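## Snack packs, shrinkflation and that survey

By now most of you will have seen the leaflet that came through doors in Ernodbridge in June, the one claiming that single-serve snacks are "the smart way to shop." It quotes a survey of 1,143 households and says 78 percent of them waste less food when they buy small packs. I have read it three times and I still don't believe it.

Start with who was asked. The small print says the households were "existing customers," and it doesn't say whose. If you ask people who already buy small packs whether small packs are a good idea, most will say yes. I'd like to know what the other 22 percent said, but there isn't a word about them.

Then there is the word "waste." The leaflet only means food that gets thrown out. Wrappers don't come into it. Anyone who has emptied the bins after a school sports day will have a view on that, and I have done it two years running.

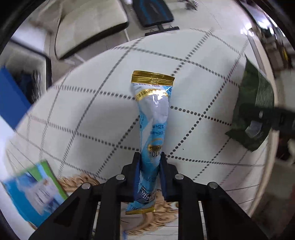

Krystyna Duda sent me a long note on the price side, and I've been through her sums. She took one kind of cracker at Grerden and worked out the cost per ounce for the big box and for the multipack. The multipack came out at nearly 2 times the price. She was careful to say that's one store and one cracker, and I'll be just as careful, but the leaflet didn't bother with prices at all. For something that calls itself a shopping guide that seems a big thing to leave out.

Gaurav Grewal takes the other side, and he has a point. He lives alone, he doesn't want a family-size bag going stale on the counter, and he says he eats less when there's a natural place to stop. Fair enough. I'd only say that a jar with a decent lid does the first job, and I have my doubts about the second. I have seen what happens to a box of "portions" in my own house - the kids open three.

The part that bothers me most is the claim that switching saves a family $685 a year. Saves it compared with what? I wrote to Gajewski, the firm named on the back of the leaflet, and asked how they got there. The reply thanked me for my interest and attached the leaflet.

So I'm not telling anyone to stop buying the little packs. They're handy in a coat pocket and there are days when handy wins. But check the unit price on the shelf label, which is usually printed so small you have to crouch, and do it for both sizes before you decide.

If you've kept receipts for either kind, Krystyna would like copies for the next issue. Leave them in the box by the door at Groltano, with the store name still showing please, as several came in last time with the top torn off.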